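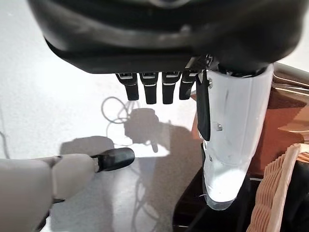 Monday, December 29, 2025

Hi Hayley,

I know you asked for a one-pager before the break and I know it's now after the break, so sorry about that. I wanted to get to the bottom of the thumb problem before I wrote anything down, and I've mostly managed it. Grab a coffee, this one runs a bit long.

**Short version**

The hands work, the arms work, the cable task is going better than I'd hoped, and we lost a good chunk of the month to a thumb that kept closing when it had been told to open. No one got hurt. We did have one stop that I'm treating as a safety matter, and I've written it up properly below because the Fondau grant terms say we have to (and because I'd want to read it if I were you).

**What happened**

We were running the two-handed cable work at the Corklow bench. One hand pins a loop of cable down, the other comes in from above and pinches it. On the bad run the right thumb got the open command and went the other way, hard, and stayed there. Darren Sowerby was on the far side of the bench reaching in to straighten the cable. He'd put the arms in hold, as he should, but hold only freezes the arms. The fingers stay live! I hadn't thought enough about that gap and neither had the procedure, which I wrote.

His glove got nipped at the cuff. He hit the stop, the hand went slack and that was the end of it. He was more annoyed than anything. All the same, a slightly different reach and it's his fingertip, so I shut the bench down for 5 working days while we took the hand apart.

**What we found**

My first guess was software, and I was wrong. I spent two days in the Hekora controller logs looking for a flipped sign and every open command in there was fine. The thumb was getting the right message and doing the wrong thing with it.

The trouble was in the position sensor at the base of the thumb. Its connector had worked partway out, so the reading jumped whenever the thumb was near the end of its travel. The controller thought the thumb was already wide open, and then past wide open, and did its best to correct by closing it. Once we knew that, we could bring the fault on by wiggling the connector with tweezers, at low torque and with all our own fingers well clear. Lovely feeling, finally being able to break it on purpose.

Why it worked loose I can't say for certain. My money's on vibration plus a retaining clip that was never fully seated, and Howlader (who supplied the hands) are leaning the same way. They've asked for the sensor board back and I've posted it to them.

**What's changed**

- Hold now cuts torque to the fingers as well as the arms. Darren tested it on both hands, every joint, before we went back to work.
- If a thumb reading jumps further than the thumb could physically move in that time, the hand goes slack and the run ends.
- Thumb torque is capped at 26 percent for the cable task. It turns out fine for pinching cable, so I may just leave it there for good.
- Reaching in now means hitting the stop first. Hold isn't enough on its own, even with the fix.
- The connectors on both hands have been reseated and clipped, and they get checked each morning.

We've done 100 runs since then without a bad reading. I'm pleased with that, but an intermittent connector can sit quiet for ages, so please don't tell the board it's cured. "Fixed as far as we can tell" is as far as I'd go until Howlader report back.

**Where that leaves the project**

The original plan was 3000 cable runs by the end of the grant year, and we're behind it. I think we can catch up by April if I drop the second lighting setup, which was always a nice-to-have. If you'd rather keep the lighting work and take fewer runs, that's fine with me too - I just need to know which before I book bench time.

Money is okay. The repair was parts and our own hours, nothing I need to come back to you for. I would like a spare thumb assembly on the shelf, though. Waiting on one would have cost us a lot more than the week if the motor had gone as well. Quote to follow when Howlader send it.

The incident form is filled in, with Darren's statement attached, in the shared folder. Could you countersign it when you're back at your desk? Ring me if anything in it reads oddly.

All the best for the new year, and thanks for being patient with me on this one.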